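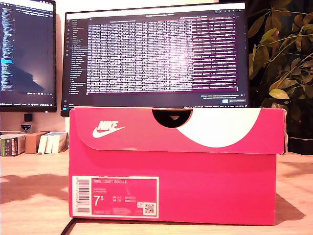
Court Royale, size 7.5, on the desk.

I'd been meaning to get to the Jadholm open day for years, and this October I finally drove the 198 kilometres out to Lekolthorpe to see it. Jadholm makes cardboard boxes. Yes, I took a day of leave for cardboard, and yes, I'd do it again tomorrow!

You park in the paddock behind the loading docks (wear boots, it was a bog) and sign in at a trestle table. I was in the 10 am group with Nele Mühlbauer, who has run the corrugating line long enough to tell by the sound when a roll is about to run out. She'd stop mid-sentence, tilt her head, and off she'd go again.

The smell hits you first. It's warm starch, a bit like a bakery crossed with a laundry. The big rolls come in from one end, get steamed and pressed into flutes, then glued between two flat liners, and the whole lot comes down the line faster than I could walk beside it. We all had earplugs, so there was a lot of pointing.

My favourite bit was the die-cutting room. All those finger notches and tuck flaps you never think about start as bent steel rule hammered into a board, and they keep the old boards on racks right up to the roof. Genivaldo Guimarães pulled out number 706, an old fruit tray, and let us run a thumb along the rubber (not the blade, thank you). I asked him about shoebox lids, and he talked for a good ten minutes about corners, and how it's always the ends of the lid that go furry first. I've looked at every box in my house differently ever since.

Lunch was a sausage in bread and a very decent lamington. The afternoon was a make-your-own-carton session with 30 of us around long benches, and mine came out with a lean. The kid next to me made a perfect one, of course.

A few practical things if you're going next year. Book early, the morning groups fill up. There's no shade in the car park. The gift shop takes cash only, and the offcut packs are six dollars, a bargain if you've got children or a cat. I bought two and wish I'd bought more.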